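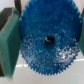 4.2 Changing the drive gear of the Pako feeder

Please do this work only when the feeder is unplugged.

1. Open the side door and take out the 5 screws of the inner cover. Keep them in a cup.
2. Pull the old gear straight from the shaft. Do not turn it with pliers.
3. Clean the shaft with a dry cloth.
4. Push the new gear (part 3667) on the shaft until it stops.
5. Close the cover and run the feeder empty for 15 minutes.

Note: A light ticking in the first minutes is normal.

Caution: Never put oil on the teeth. The seed dust will stick to it and block the feeder.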